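Shared Tables: Revised Cleaning Arrangements for the Kandside Building 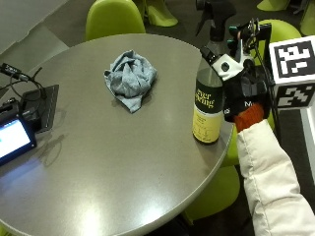
From the first Tuesday in October, the round tables in the ground floor meeting area and on the upper landing will be wiped down by the people who use them, at the end of each booking. The evening cleaning contract will continue, but it will cover floors, kitchens, washrooms and bins only. Members of staff and visiting groups are asked to read the following guidance before their next booking.

The change follows a review carried out over the summer by the Building Services team, led by Ashwin Fernandes. The review found that tables were being cleaned once a day, after the building had closed, although many of them were used by several groups between breakfast and the late afternoon. Crumbs, cup rings and pen marks were the most frequent subject of comments left at reception. Groups arriving after lunch were often wiping the tables themselves with paper towels from the kitchen, and the supply of towels was running out before the end of the week as a result.

What is provided

Each table area now has a small cupboard containing a spray bottle of surface cleaner and a stock of microfibre cloths. Light blue cloths are for tabletops only. Cloths of any other colour belong to the kitchens or washrooms and should not be brought into the meeting areas. The cupboards are unlocked during opening hours and are checked each morning before the doors open.

Used cloths should be placed in the lidded bin beside the cupboard. They are collected for washing by our laundry supplier, Zovitz, and returned clean. Please do not put a used cloth back with the clean ones, even if it has been used only once, and please do not leave it on the table for the next group. Cloths are washed without fabric softener, which leaves a coating on the fibres and makes them less absorbent. Anyone who takes a cloth home by mistake is asked to bring it back unwashed.

How to clean a tabletop

Begin by removing cups, papers and personal belongings. Loose crumbs should be brushed into the hand or on to a sheet of paper and put in the bin; spraying over them makes a paste that is harder to remove.

Electrical equipment needs particular care. Screens, chargers and extension leads should be moved well away from the area to be cleaned, or the cleaner should be sprayed on to the cloth and the table wiped by hand around them. No liquid of any kind should be sprayed towards a screen or a socket. Cables that are fixed to a table should be left in place and reported if they appear damaged.

Fold the cloth in half and in half again. This gives a flat pad with several clean faces, and it is a good deal more effective than a cloth used in a bunch. Apply a light mist, wipe from the middle of the table towards the edge, and turn the pad to a fresh face when the first becomes soiled. The rim should be included, as should the underside of the edge where hands rest. Finish with a dry face of the cloth.

The grey tops have a matte finish and show smears readily under the ceiling lights. In almost every case a smear is caused by too much cleaner. A second pass with a dry cloth will normally clear it. Scouring pads, cream cleaners and the green-backed sponges from the kitchens must not be used on these tables, as they leave permanent shiny patches - two tables on the upper landing have already been marked in this way and cannot be repaired.

Ink and adhesive residue may not come away with the ordinary cleaner. Please leave such marks alone and tell reception, where a suitable product is held.

Chairs

The chairs may be wiped with the same cleaner where necessary, but with a separate cloth. They should be pushed in at the end of each booking so that the walkways remain clear. Chairs borrowed from another table should be returned to it.

Time allowed between bookings

The booking system has been adjusted to leave a gap of 5 minutes after every session. This time is intended for clearing and wiping, and meetings should finish at the hour shown on the booking. Groups that regularly need longer, such as those serving food or running craft activities, may ask for an extended gap when they book. There is no charge for this.

Sensitivities and allergies

Some people find scented products uncomfortable. Anyone affected may ask reception for a bottle of unscented cleaner, and may request that it be the only product used at a particular table on the day of their booking. Disposable gloves are available from the same desk. Product information sheets are kept in a folder at reception and may be consulted at any time.

Reporting a problem

Empty bottles, missing cloths and full bins should be reported to reception on extension 2037. Bottles should not be topped up with water or with products brought from home. Damage to tables or chairs may be reported on the same number, and it is helpful to mention the table number, which is fixed to the column beneath the top.

The arrangements will be reviewed after 6 months. Comments may be handed in at reception or sent to Mr Fernandes through the internal post.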